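15th April
By Ruairí Mulcahy

I have been trying to sort out the small things in this house since the start of the year. By small things I mean screws, wall plugs, fuses, spare keys, picture hooks, the odd bits that come with flat-pack furniture and the batteries that may or may not be dead. They had been living in two kitchen drawers, a biscuit tin and the pocket of a coat I don't wear any more.

My first idea was a cabinet with lots of little drawers. I bought one from Cronin, the hardware shop on the hill in Grullthorpe, and it went back within the week. The drawers were too narrow for my fingers and if you pulled one out too far it came right out and tipped its contents down the back of the bench. I also found I never remembered which drawer was which, even after labelling them.

So I have gone over to open-fronted bins, the plastic sort you see in the stores at the back of a garage. They have a low front, so you can look in and reach in without lifting anything down. I wish I had started with them.

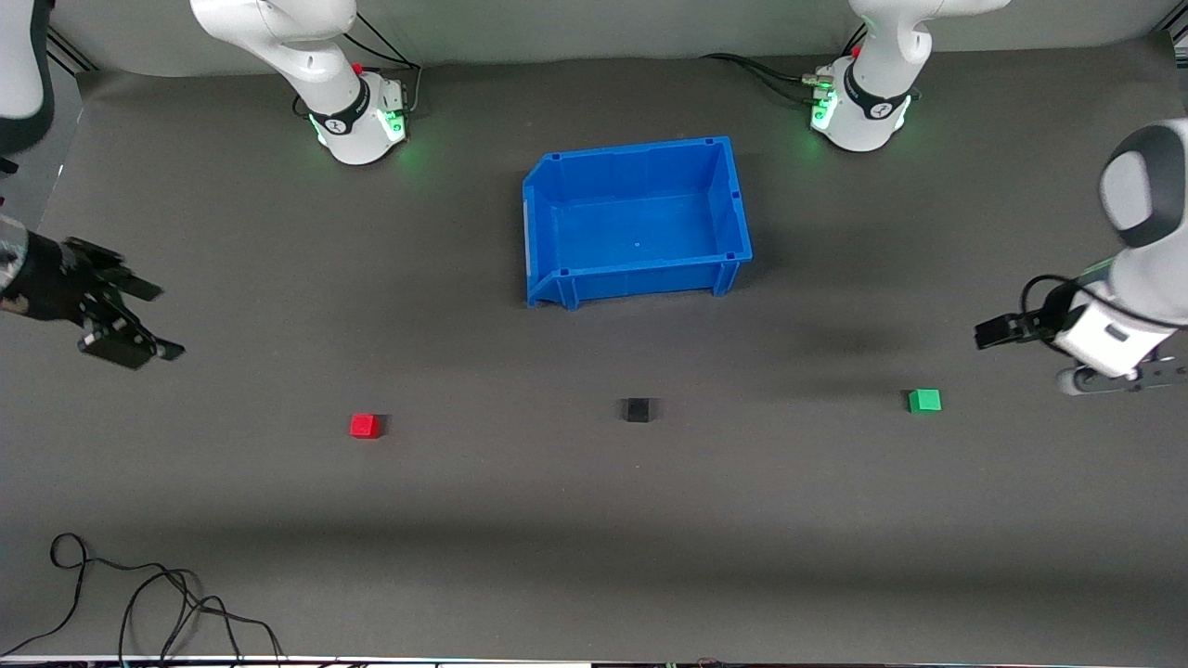

Photo: Oriana Echeverría

The blue is a good strong one and easy to spot against a dark table. I had thought about grey to match the shelves, but I lose grey things. The ribbed sides give you something to grip when you pick a bin up with one hand, and the sloping lip at the front means you can slide small parts up and out with a finger. With the cabinet I was forever tipping a drawer into my palm and then putting most of it back.

I got mine from a man in Skomevbridge who was clearing out a unit. They had done a few years' work already and had old sticky labels on them. Warm water and washing-up liquid took off most of the paper. The glue took longer, and in the end I used a bit of cooking oil on a rag, left it for an hour and washed it again. Don't use a scraper, as it leaves marks on the plastic that then hold the dirt.

I did the sorting over two evenings. I tipped everything on to the table and pulled out the obvious rubbish first: bent nails, rusted screws, and a lot of plastic bits that I couldn't put a name to. Then I made rough heaps. I had planned to sort the screws by length and by head, but I gave that up after half an hour. What I have now is wood screws, machine screws, wall plugs, hooks and a bin for electrical bits. If I want a particular screw I have to stir about for it, and I can live with that.

Oriana sorts hers by job, so there is a bin for hanging pictures with the hooks, wire and plugs all in together, and another for bikes. She says it saves her going to four places for one task. I can see the sense in it, but I would end up with the same wall plugs in three bins and none in the one I was looking in.

A few notes on the table itself, as I have had questions about that as well. You want a plain surface with nothing on it to start. Mine is a door on trestles, and I painted it last April with what was left of a tin of floor paint. A matt finish is better than a shiny one, because with a lamp overhead a glossy top throws the light straight back at you and you can't see a small washer at all. Very pale tops are hard going for the same reason if what you are sorting is bright metal.
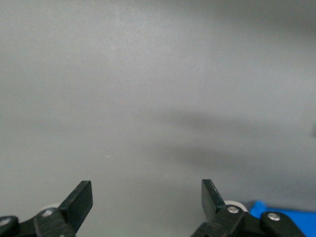 The lamp matters too. I had a single one behind my right shoulder and I was working in my own shadow the whole time. Moving it to the left side helped, and adding a second, weaker one on the other side helped more. Neither of them cost much. If you can sit by a window and do it in the daytime, do that and save yourself the trouble.

Wipe the top down before you begin and again between heaps. There is always grit in the bottom of a screw tin, and sawdust, and it gets in with everything else. I use a dry paintbrush to sweep it to the edge and a damp cloth after. I tried the vacuum once and spent some time going through the bag for a brass hinge pin, so I don't do that now.

For labels I have gone back to masking tape and a marker pen. I had some printed ones made by Givik in packs of 100, which looked very neat, but they wouldn't stick to the ribbed plastic for more than a day or two. Masking tape sits in the dips if you press it down with your thumbnail, and it peels off cleanly when you change your mind about what goes where – I have changed mine twice already.

The batteries are still in the biscuit tin. I need to borrow a tester before I do anything with those. The keys are in a jam jar on the windowsill, and I have been going round trying each of them in the back door, the shed and the old suitcase. Two fitted the shed.

Last updated: Tuesday, evening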